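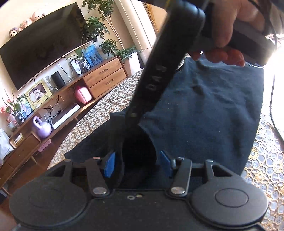 MEDIA RELEASE
For immediate use

Robots learn more from badly folded laundry, Prisavent study finds

Prisavent and its research partner Clerska have released the results of a household study that should comfort anyone who has ever given up on a fitted sheet. A folding program trained on 1000 recordings that included fumbles, second tries and the occasional surrender did as well as one trained on 2000 recordings that had been carefully picked over to remove them.

The method is called Suralier. It keeps the parts of a demonstration that researchers usually throw out, marks where each one went wrong, and lets the learning program see how a person got out of trouble.

Most work on teaching robots to fold begins with a person showing how it's done. The person holds a gripper in each hand, picks up the clothes with those instead of with their fingers, and a camera on the tool records what the gripper meets. No robot has to be in the room, which keeps the cost down and the dining table free of large machinery. Later, the recordings are used to train a robot arm with the same kind of fingers.

The trouble starts at the sorting stage. A recording in which a sleeve slides out of the jaws, or a fold comes undone and has to be made again, is normally marked as a failure and dropped. What is left is a library of laundry going well. Robots trained on it fold nicely until something slips, at which point they carry on folding the air.

"We had a program that was excellent at shirts that behaved," said a Prisavent spokesperson. "We then introduced it to the other kind."

How the work was done

Recordings were made in 30 homes, on whatever table the household used. Participants were given a short practice session and a basket of mixed clothing, and were asked to add things of their own if they felt like it. They did. Dark cotton, printed shirts and slippery nightwear all turned up, along with several objects that the research team has agreed to class as scarves.

Tables were left dressed as they were found. The original plan called for a plain grey mat under every pile, and it lasted one visit. People's tablecloths move, crease and get pinched along with the clothes, and a robot working in a home will have to tell the two apart. The mats are now in a cupboard at Clerska and may be had by any school that wants them.

After each visit the recordings went through three steps. First, a Clerska reviewer marked the moment each attempt began to go wrong, and the moment it was back on track. Second, the stretch in between was given its own label, so the program could treat a rescue as a skill in its own right. Third, long pauses were trimmed, with one exception: a pause just before the gripper opened was kept, as it often meant that the person was checking whether the fold would hold.

Reviewers report that the first step took some getting used to. It is possible to watch someone lose the same sock four times and begin to take sides.
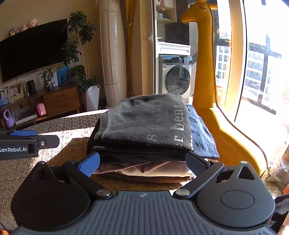 Page last updated: August

What the tests showed

Both programs were run on the same pair of robot arms at Clerska's test room, using clothing neither had met before. On simple folds, starting with a flat garment in a good light, there was nothing to choose between them. Over the whole test set, which also included crumpled garments and mixed piles, their scores came out level, with the Suralier program getting there on half the recordings.

They got there differently. The program trained on tidy recordings was quicker when all went well and hopeless when it didn't. The Suralier program was slower. It was more likely to stop, let go and take a fresh grip, and more likely to notice that it was holding a single layer when it wanted the whole stack. Observers described its style as cautious. One described it as "like watching my brother-in-law," and declined to say more.

Sunlight was a problem for both. Strong patches of light across a table were sometimes taken for the edge of a pale garment, and the arms made several confident attempts to pick them up. Satin-like fabrics did poorly, and dark items lying on other dark items did worse. The report gives these results in full, in a chapter that the authors had hoped would be shorter.

A larger set of 2000 unsorted recordings is being labelled now. The partners do not yet know whether doubling the number will help, or whether there is a limit to how much can be learned from dropped socks.

What it means for people with laundry

Very little, for the time being. Neither partner is selling a folding robot, and the arms used in testing take longer over a T-shirt than most people would take over the whole basket. Requests to join a waiting list will be met with a polite reply explaining that there isn't one.

The more immediate use is for other research groups. Collecting recordings in homes is slow work, and the practice of throwing out the untidy ones makes it slower. If groups can keep what they already have, they may find that a good deal of useful material is sitting in a folder marked "bad". Prisavent found its own in a folder marked "bad 2".

"It's a modest result and we're pleased with it," the spokesperson said. "We would ask that it not be reported as robots learning to fail. They could already do that."

The labelling guide, including the rules for deciding when a fold has gone wrong, can be had on request at no charge. It runs longer than expected. Much of the length comes from trouser legs, over which the reviewers disagreed at such length that the final wording took a full afternoon and a second pot of coffee.

Households that took part were asked for their comments at the end. Most said the grippers were easier to use than they looked, that buttons were a nuisance, and that they would not be folding this way again by choice. A few asked if they could keep the clothes folded as they were. They could.

Further work

The next round will look at putting folded clothes away, beginning with open shelves. Drawers have been put off to a later stage. The partners are also looking for homes with poor lighting, busy tablecloths or both, and will travel to reach them. Participants are paid for their time, and recordings are checked with each household before anything is kept.

Yoshida, which prepared the test garments, will continue in that role. Its job is to crumple each item in the same way every time, and it has asked us to note that this is harder than it sounds.

Related releases
Prisavent and Clerska begin home folding study
Yoshida to supply crumpled garments for robot testing
Suralier labelling guide: first draft open for comment
Correction to our earlier release on pillowcases

Media contact: Prisavent Communications | © Prisavent. All rights reserved. | Back to top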